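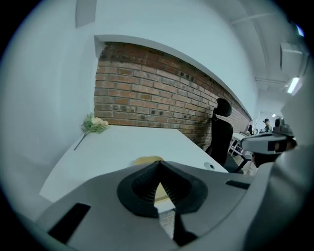
The budget was due at ten, and at a quarter past eight Krešimir Golob still had two versions of it open and did not like either one.

The first version bought twelve hand-held grippers from Jarerance. The second bought three, and spent the rest on an arm. Everything else was the same in both: spare fingers, storage, a line for shipping, a line for desks. He had moved the desks up and down the sheet so many times that he had started to resent them.

Radoslava Vondráček came in with her coat still on and read over his shoulder.

"You left out batteries," she said.

"They come with batteries."

"They come with one each. One battery is a morning."

He added a line for batteries. The total at the bottom went red. He had set it up to do that himself in July, when he still thought it would be useful.

Odell had given them the money in one piece, to be spent inside a year, and what Odell wanted at the end of the year was a machine that could set a table. Cups, plates, forks, a cloth if possible. The proposal had been Radoslava's. She had written it in a weekend and put a drawing on the front, and in the drawing the table was set for four and there was a vase. Krešimir had come on afterward to work out what it would cost.

"Talk me through the twelve," she said.

He talked her through it. Twelve grippers meant twelve people could work at once, if they could find twelve people. Every hour somebody spent picking up cups was an hour of recordings. By spring they would have more than they could use. Then they would need an arm to try it on, and there would be no money for an arm.

"And the three?"

"Three grippers, an arm, and a very long winter."

She took her coat off and hung it on the back of a chair. "What about Zeman?"

Zeman was the secondhand dealer. He had a warehouse out past the rail yard and he sold whatever came out of plants that closed, conveyors mostly, and scales, and now and then an arm. Krešimir had been out there the week before. Zeman had shown him one under a tarp that had spent its life stacking trays in a bakery. It still had flour in the second joint. Zeman wanted a little less than half the price of a new one and would not say anything about a warranty.

"It has flour in it," Krešimir said.

"Does it move?"

"It moved when I was there. He ran it up and down for me. It made a sound on the way down."

"What kind of sound?"

He tried to make it. She listened and asked him to do it again.

"That's a brake," she said. "A brake is a part you can buy. Put in a brake."

He put in a brake. He did not know what a brake cost, so he wrote down what he thought was too much and marked the cell yellow. There were a lot of yellow cells. The woman who read the budgets at Odell had told him once over the phone that she didn't mind a yellow cell as long as there was a person behind it who would pick up when she called. He had thought about that a good deal. He had started keeping his phone on the table at dinner.

At nine Radoslava made coffee and they did the thing they should have done in July, which was to leave the money alone and go through the work. She took the back of an envelope. How long did it take to record one cup, picked up and put down somewhere sensible? How long before a person got sloppy? She had done it herself, for two days, and she thought a person was good for an hour and then needed to do something else.

"So two people can share a gripper," Krešimir said.

"Two people, easily. Maybe more, if they don't mind waiting around."

"Then I don't need twelve."

"I never said you needed twelve."

He went back to the first version and looked at the twelve. He remembered now where it had come from. Jarerance gave a discount at twelve. The salesman had mentioned it in the second sentence of the call, and Krešimir had written the number down and put a circle around it, and after that every plan he made had twelve in it. He told her this.

"Well, sure," she said. "My mother bought a freezer that way."

They went down to ten, and then below ten, where the discount was gone altogether and each gripper cost what it cost. It was strange how much easier it got after that. He took one out and looked at what the money would do somewhere else. One gripper was the brake, if his guess at the brake was any good. Another was the batteries. A third was most of a year of the small storage plan from Grinano, or four months of the large one, and Radoslava said the small one would do if they threw out the bad recordings the same night and didn't save them up out of sentiment.

"Who's going to throw them out?"

"I am."

"You kept every one from the first two days."

"Those were mine," she said.

At nine-thirty he called Zeman. It rang for a long time. Zeman said the arm was still there and that another man was interested. Krešimir said that was fine, and asked what it would be with the cabinet and the cables included. Zeman said the cabinet was extra. Krešimir said an arm without its cabinet was a coatrack. There was a silence on the line, with a forklift going by in the background, and then Zeman named a price for all of it and said he would keep it until the end of the month with a deposit.

"And delivery?" Krešimir said.

"You have a truck?"

"No."

"Then delivery is extra."

He added a line for delivery. When he hung up, Radoslava was at the other machine, reading about floors. The arm weighed more than either of them had thought. It would have to be bolted down, and that meant asking the landlord, and the landlord took three weeks to answer anything.

"Put it on a plate," she said. "A big steel plate. Then we don't have to drill."

"How much is a plate?"

"I don't know. Make it yellow."

He made it yellow. The total had been red all morning, and he had stopped looking at it. He took out one of the desks and it stayed red. He changed the good chairs to the cheap chairs and it stayed red. Then he took the spare fingers from two sets to one for each gripper, and the number went black.

They both looked at it.

"We'll go through those fingers," she said.

"I know."

"People jam them against the table. I did."

"I know. We'll buy more when they break. There's some left under repairs."

"How much?"

He scrolled down to it. She made a face, but she didn't tell him to change it back.

It was eight minutes to ten. He deleted the two old versions so that he couldn't send one of them by mistake, and then was sorry and got them back out of the trash and put them in a folder called Old. He named the new one. He read it from the top, moving his lips. Grippers, batteries, fingers, arm, cabinet, brake, delivery, plate. It looked like a list for somebody moving out to a farm.

Radoslava asked if the drawing was still on the front.

"It's in there."

"With the vase?"

"With the vase."

"We should have budgeted for a vase," she said, and went to rinse the cups.

He sent it at four minutes to. Then he turned the ringer on his phone up as high as it would go, set it beside the keyboard, and began looking up the price of brakes.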